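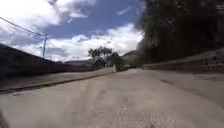
Gwilliam, April

About Sostex

Sostex surveys and maintains paved roads for townships, private estates and industrial sites. The company does condition surveys, crack sealing, patching, curb repair and small resurfacing jobs. It does not build new highways or bridges. Most of the work is on two-lane roads and access roads that carry light traffic and have gone a long time between treatments.

The company started as the paving section of Unach, a quarry supplier, and became a separate business when the quarry stopped taking contract work. The office, yard and materials store are in Gwilliam. Unach still supplies most of our aggregate.

What we look at

A survey covers the road surface and everything beside it that affects the surface. On a typical rural road this means the wearing course, the curbs, any raised strip or sidewalk, the banks, and the poles and markers close to the pavement edge.

Surface wear is recorded by type. Pitting and loss of fine material are logged separately from cracking, although the two are often found in the same place. Where the surface has turned granular and small cracks run through it, both entries are made. Stains and tire tracks are noted but not scored. A dark patch is entered as "unclassified" until someone has checked it on foot, as old repairs and damp spots can look alike at a distance.

Curbs are checked for line, height and open joints. If a raised strip runs alongside the road, its surface is recorded as a separate item with its own reference. Older records often combined the two, and quantities taken from them are unreliable.

Banks are checked for slope, loose soil and blocked outlets. Soil that washes over a curb holds water against the pavement edge, and the edge then fails before the middle of the lane does.

How a survey is done

Roads are divided into sections of 500 feet. Each section gets a reference number, a sketch and a condition score from 0 to 10, where 10 is a surface with no recorded defects. Sections scoring 4 or below are walked a second time by a different crew member before the score is entered.

Records are kept in Ondex, our own section register. Ondex holds the sketch, the score, the defect list and the treatment history for every section we have surveyed. Clients receive a printed copy and a spreadsheet. The register can be sorted by score, by defect type or by date of last treatment.

Bends and rises are surveyed from both directions. Low sun from one side can hide shallow pitting, and a section that looked sound in the morning may be scored lower in the afternoon. In that case the lower score stands.

Treatment

Cracks are cleaned with compressed air and filled with hot-applied sealant. Pitted areas are patched when the base is firm. If the base moves, the area is cut out square, the base is replaced and compacted, and the surface is laid in one or two lifts depending on depth. Patches are sealed at the edges on the same shift.

Curb units are reset on fresh bedding where they can be reused. Replacement units are matched for profile. Color is matched only if the client asks for it.

We do not work on utility poles or overhead lines. Where lines cross or run close to a work area, the owner of the lines is notified before any equipment with a raised body or boom is brought in.

Yard and capacity

The yard holds 2000 tons of aggregate in covered bays. Sealant is ordered per job. The minimum order for patching is 120 square feet. Smaller areas are accepted when they can be added to a job already scheduled on the same road.

Sealing and resurfacing stop when pavement temperatures are too low for the material in use. Surveys continue all year, except when the surface is covered by snow.

Requests for a survey should include a map, the length of road and the date of the last known treatment. Existing drawings are useful even when they are out of date. The yard gate opens at 7 a.m. Deliveries use the north entrance.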